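Home | Topics | Index | Recent changes

Demonstration collection in simulation

Shared 7 times | 2 comments

Demonstration collection in simulation is the recording of example movements, made by or for a simulated robot, for use in training a control policy. Each recording, called an episode or a demonstration, pairs what the robot's sensors report at each time step with the command given at that step. A policy trained on a set of episodes learns to produce similar commands from similar readings. The method is a branch of imitation learning.

Methods

Episodes are obtained in two main ways. In teleoperation, a person steers the simulated arm with a hand controller, a 3D mouse or a second arm used as a leader. In scripted collection, a planner with full knowledge of the positions of all objects computes the movement. Scripted episodes are cheap and uniform, but a policy trained only on them may lack examples of recovery from a poor approach. Teleoperated episodes contain pauses, corrections and differences of style between operators – some of this is useful, and some is removed before training.

A third method starts from a small number of human episodes and produces variants by moving the objects and adjusting the recorded path to match. Variants are replayed in the simulator, and those which fail the task check are thrown away.

Scene variation

Between episodes the simulator commonly changes the starting pose of the arm, the position of the target, the lighting and the surface textures. Changes to appearance are known as visual randomisation, and changes to mass, friction or joint damping as dynamics randomisation. The range of each is set in a configuration file and stored with the episode, so that a given scene can be rebuilt from its seed.

The Culldale set

The Culldale set is a collection of 1246 teleoperated episodes of work at a server rack. A single arm on a fixed post stands beside a table that carries the rack, and the gripper brings a small part to the front of the equipment. The set was recorded by two operators, Eldana Gidey and Vitalii Hrytsenko, using the Flirkow recording tool. Floor, wall and table textures were drawn afresh for each episode.

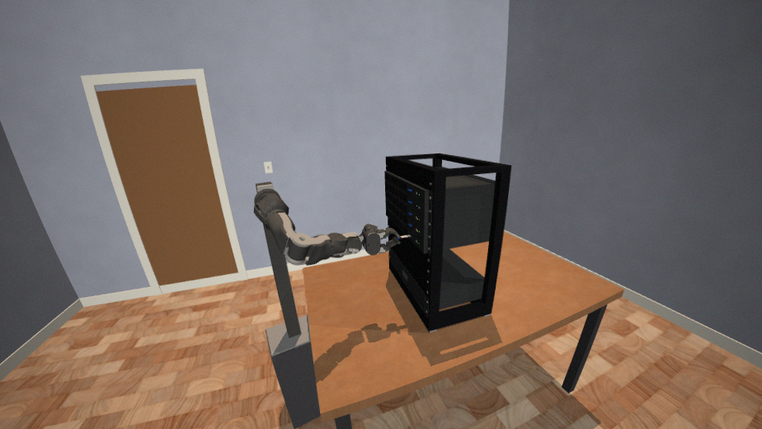

Ishbel Dow has objected that the set is too narrow in its approach angles, and that a policy trained on it will have seen few cases in which the part meets the panel edge first. She proposed that failed insertions be kept and labelled. The maintainers accepted the second point, and from the November release failed attempts are supplied in a separate folder. They are left out of training by default.

Quality control

An episode is normally accepted if the task check passes, no joint limit is exceeded and the contact force stays below a set level. Idle steps at the start and end are trimmed. Near-duplicates, which are common in scripted sets, may be found by comparing gripper paths and thinned out.

Time alignment is a frequent source of error. If images are stored one step later than the matching commands, the policy learns a delayed response, and the fault can be hard to trace from training loss alone.

Limits

Contact between tight-fitting parts is costly to simulate and often simplified. Cables and other soft items are harder still. Policies trained wholly in simulation therefore tend to lose accuracy when moved to hardware, and a small set of real episodes is often mixed in – the proportion varies by task and is usually found by trial.

See also

Imitation learning
Dynamics randomisation
Vestby task suite
Crenshaw episode format

Recently edited

Leader–follower arms
Contact models
Gripper calibration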